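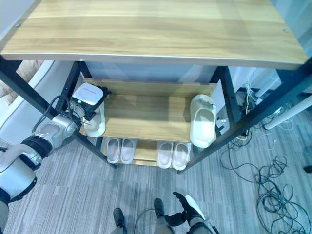
Home Guides Hallway & Entry Care Contact

Section 4. Putting your Ondasside boot dryer to work

By now you should have the dryer out of its carton and the four tubes clicked into the base. If you have been reading these sections in order, thank you, and we hope the kettle has been on at least once along the way! This section covers where to set the dryer and how to run it the first time.

4.1 Finding a good spot

1. Pick a level place on a hard floor, near the door where everyone comes in. Carpet works too, but the fan draws its air from underneath and a thick pile will slow it down quite a bit.

2. Leave a hand's width between the back of the base and the wall. A low shoe shelf makes a nice neighbor for the dryer, and dry pairs can go straight onto it, but please don't slide the dryer itself under a shelf. The warm air needs somewhere to go.

3. Plug the cord directly into a wall outlet. The dryer draws 500 watts on High and 200 watts on Low.

CAUTION: Do not use an extension cord or a power strip, and keep the cord out of the walkway.

4.2 The first run

4. With no footwear on the tubes, turn the dial to Low and let it run for an hour. You may notice a faint smell, a bit like a new hair dryer. It fades, and opening a window helps it along.

5. Turn the dial to Off and wait until the tubes are cool to the touch.

6. Shake out any loose snow, sand or gravel, pull out the insoles, and set each boot upside down over a tube. Short shoes and slippers sit better with the tube extension taken off.

7. Choose your setting. High is for rubber boots and heavy canvas. Low is for leather, felt, wool and anything glued, and if you really can't decide, Low is the one to go with (it takes longer, but you can go have supper).

NOTE: Ville Vuorinen on our service desk suggests turning leather boots around halfway through, so the toes dry evenly.

CAUTION: Never pour or drip water into the tubes. If a boot is full of water, empty it outdoors first and let it drain before it goes on the dryer.

4.3 Cleaning the filter

8. Every 2 weeks in the wet season, unplug the dryer, lift out the gray filter from under the base and tap it clean. Rinse it if it needs it, and let it dry completely before you put it back.

For replacement filters and tube extensions, see Section 7.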